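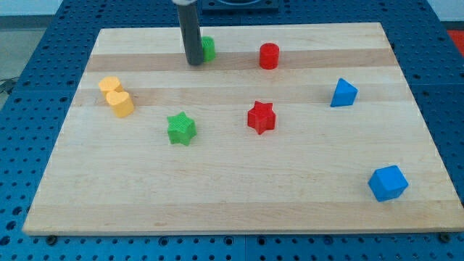
Mineral oil on a maple board: how long before a second coat?

Posted by Gunther Eichhorn, 2020-12-04

I have a maple board, 300 mm on the short side, sanded to 200 grit. I wiped on one coat of Bruvetti mineral oil and left it overnight. The surface now has dull patches along two of the bands of grain, and the rest has an even sheen. Do I sand again before the second coat, or just add oil? The can gives no recoat time. Room temperature is 23 C.

Warrick Waaka
Don't sand. Dull patches mean the wood took up more oil there. Flood the whole face, wait 20 minutes, wipe off everything that is still liquid, and leave it a day. Repeat until the sheen is even. Maple usually takes three or four coats. Do the underside and end grain the same way or the board may cup. Mineral oil never cures, so there is no recoat window to miss. If you want a harder surface, melt one part beeswax into four parts oil by weight and buff that on last.

Plesberg
I use Gerlach hard wax on everything and it's fine. Two coats.

Warrick Waaka
Hard wax finishes generally need bare wood. On a board that already has mineral oil in it, they may stay tacky. Pick one before you start.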